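Zovitz: bimanual dish-clearing policy and tooling

12 shares | 5 comments

Zovitz is the control stack we run on our two-arm tabletop rig, plus the episodes we trained it on. Everything is out in the open now: teleop recorder, policy code, the replay viewer and the data itself. I've been wanting to get this out since January and I'm really happy with how it came together!

## What's in it

- 3421 episodes of plate handling, 315 of them held out for evaluation
- `record/` — teleop capture with synced joint states and head and wrist video
- `policy/` — action-chunking model, training and inference
- `planner/` — the arm-to-arm collision check (small, readable, please steal it)
- `viewer/` — scrub through any episode with gripper state drawn underneath

## Quick start

 pip install -e .
 zovitz fetch --split heldout
 zovitz replay --episode 197

Start with replay before you touch training. It needs no GPU, and you get a feel for how the arms share the space over the basin.

## Notes on the data

Each episode is stored with joint positions for both arms, gripper opening and a one-line task label. Labels are per episode, so if you want subtask boundaries you'll have to cut them yourself — `tools/split_on_grip.py` does a decent first pass using gripper changes.

Glare on water is the hardest thing for our perception code. The plate segmenter still picks up bright patches in the basin as rims now and then, mostly in the Rarkstead subset. Filtering on depth helps a lot.

Maintainer: Léonie Chevalier

## Comments (3)

**poulain_fork:** Replay ran first try on my laptop. The grip overlay is lovely.

**tmk:** Any plans for per-arm labels?

**lchevalier:** @tmk yes! Branch is up, schema still moving.

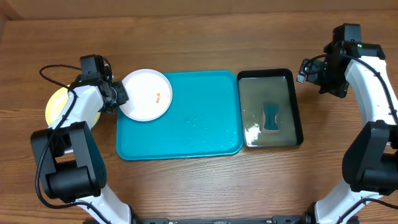 *Left gripper holding the white plate by its rim; right gripper open near the basin.*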